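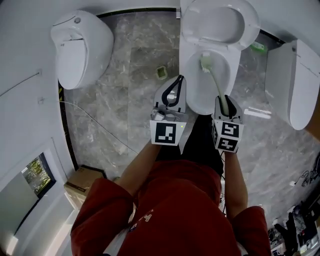 The Day the Brush Let Go

I have cleaned a lot of toilets in my life. Share houses, a summer job at a caravan park, the downstairs one at my parents' place that nobody else would touch. I'd never cleaned one for money with a white plastic claw in each hand, and I'd certainly never been sent home to think about it.

I spent the cooler half of the year working as a demonstrator for Onoritz, a small outfit teaching robots to do the jobs people move out of home to avoid. You wear the gear, you do the chore, and the grippers and a camera take down everything your hands get up to. Later on a machine called Roy is meant to learn from it. Roy has two arms and the same black curved fingers I had, and in September Roy flicked a toilet brush across a room and very nearly collected one of my workmates in the face.

I'd better explain the fingers first, because the whole business comes down to them. The gripper is a shell you hold from behind, with two bowed fingers poking out the front and square black-and-white markers stuck on its face so the software knows where it is. Squeeze and the fingers close. Let go and they open. There's a tiny green light on mine that I got weirdly fond of, the way you get fond of the little light on a kettle.

Now go and get your own toilet brush and hold it by the handle with salad tongs. Push the head up under the rim and have a proper scrub. You'll feel it straight away: the handle wants to roll. A hand deals with that without asking you, all palm and thumb, but two fingers pinching a round shaft have a tiny patch of contact and a long lever working against them. The first morning I dropped the brush so many times that I started talking to it.

By the second week I was good! I'm a bit vain about this. I'd worked out that if you pinch low on the handle and come in on a diagonal, the head sort of tucks itself under the rim and stays there. I did my 600th scrub in June and shouted myself a lamington. What I hadn't clocked (what none of us had) was that I'd also taught myself a tiny extra squeeze every time the bristles caught. I'd feel the handle start to go and I'd clamp down hard. It was pure reflex, and I couldn't have told you I was doing it.

Roy learned the squeeze. Lovely, you'd think, that's the job. The trouble was that Roy learned it from how far my fingers had closed, and my gripper had no way of recording how hard I was pushing once they'd stopped moving. So the software saw the gap get a hair smaller and decided that a smaller gap was the goal. Every time the brush caught, Roy tried to close the fingers through the handle.

For ages this did nothing you'd notice. The finger pads were made by a supplier called Jiteck and they were grippy, rubbery things that put up with a lot. But we'd swapped in a fresh set on the left arm and left the old ones on the right, and the old ones had gone shiny. You can probably see where this is heading. We couldn't, that afternoon.

It was run 3939. I remember the number because it was on the whiteboard for a month afterwards with a box drawn around it. Roy went in under the rim, the bristles snagged, the fingers clamped, and the wet handle shot out of those polished pads like a watermelon seed. The brush came up out of the bowl, sailed over the safety tape and hit the wall beside my workmate's ear. There was a spray, too. It was clean water with a squirt of detergent in it, but I can tell you that at the moment of impact this is no comfort whatsoever.

Nobody was hurt. I want to say that plainly, and I also want to say it was luck, because my workmate had just leaned over to pick up a pen. The tape was two metres back from Roy's reach. It had been measured to keep us away from the arms, and fair enough, arms are what you worry about. We'd drawn a line around what the robot could touch and hadn't given a thought to what it could throw.

Then there was the other thing, the one that still bothers me more than the brush. Roy kept going. With nothing at all in the right gripper it went back down to the bowl and scrubbed air, quite carefully, for the rest of the run, until somebody remembered they were standing next to the stop button. All of us had just stood there watching it! I'd always assumed I'd be quick in an emergency. I was not quick. I was holding a cup of tea with both hands.

The write-up took three weeks and I was interviewed for it, which felt very grand. The people at Cledunov, who own the building and carry the insurance, wanted to know whether the fault was in the pads, the software or the training. I sat there feeling sick, thinking that the training was me. The engineers were kind about it. They pulled up my recordings and there it was, scrub after scrub, the little extra closing at the end, as plain as handwriting. One of them said it was the most consistent thing in the whole set. I've decided to take that as a compliment.

The fixes were dull and sensible. Pads now get changed as a pair, on both arms, and the date goes on a card. There's a force limit, so when the fingers meet something solid they stop trying to win. If the gripper closes further than the handle is thick, Roy works out it's holding nothing and halts. The tape moved back, a clear screen went up, and whoever's watching holds the stop button in their hand. No tea inside the line, a rule I suspect I'll be remembered for.

They also fattened the brush handle with a flat-sided sleeve, so it can't roll. I tried it and could have wept. All those weeks of diagonal pinching, and a bit of shaped plastic would have done it.

I did the demonstrations again from scratch, with someone beside me saying "softer" whenever I bore down. It's surprisingly hard to unlearn a squeeze. I'd finish a session with my forearms aching from all the pressing I wasn't doing, go home, and catch myself holding my own toothbrush like an egg.

Roy's back at it now. The last time I dropped in, it got all the way around the rim, lost its grip a little near the hinge, and stopped dead with the brush hanging there until one of us came over and reset it. Slowest clean I've ever watched. I stood behind the screen for the lot.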